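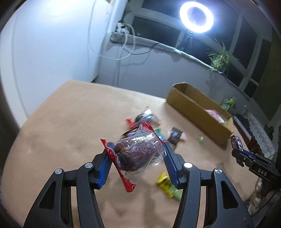
Ostlow, 10th March

Home | Reviews | Reading Groups | Lending Room | Contact

Lending Room Inspection Checklist: Fiction Bays

Scope: the fiction bays and returns desk at the Kopecký Lending Room. Stock at inspection: 400 novels, hardcover and paperback. Previous inspection: January.

1. Shelving anchored to wall
Pass. Pruseo units checked at top and bottom brackets. No movement under hand pressure.

2. Shelf loading
Pass with comment. The family sagas are mostly thick hardcovers and had been shelved together on the top row of bay C. Moved to the lowest shelf. Crime paperbacks moved up to fill the gap.

3. Aisle clearance
Fail. A display table for the monthly reading group title stood in the aisle between bays B and C. Table moved to the window wall. Recheck before the next group meeting.

4. Step stool
Pass. Feet intact, latch closes fully. Label with load limit is worn but readable.

5. Damp and mold
Pass with comment. Two novels in bay A show spotting on the end pages. Both bagged and removed from loan. Wall behind the bay is dry to the touch. Keep a gap between the books and the back panel - this was also noted in January.

6. Bindings and loose pages
Pass with comment. Large-print romances show cracked spines from heavy use. Repair tape is not acceptable on loan copies. Set aside for rebinding or withdrawal.

7. Lighting
Pass. All reading lamps work. Cord to the armchair lamp rerouted along the baseboard.

8. Exit route
Pass. Door opens from inside without a key. Returns cart must be parked at least 20 inches clear of the door swing.

9. Food near stock
Pass. No crumbs or stains found on shelves. Wrapped items only, kept off the book tables.

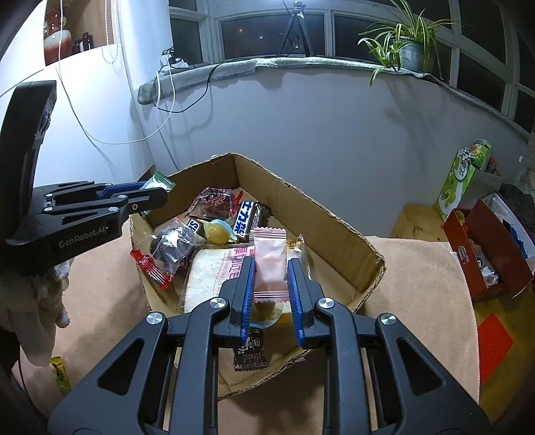 Wrapped candy above an open box of snacks.

Open actions: item 3 (recheck), item 6 (decision on rebinding).

Comments (2)

bayreader: Is the second volume of the lighthouse trilogy one of the bagged copies? It shows as unavailable and I am halfway through the first.

Rivilthorpe Book Circle: We had the same spotting in our older paperbacks. Moving them off the outside wall helped - the end pages stayed marked.

Contact the Lending Room | Copyright Kopecký Lending Room, Ostlow | Back to top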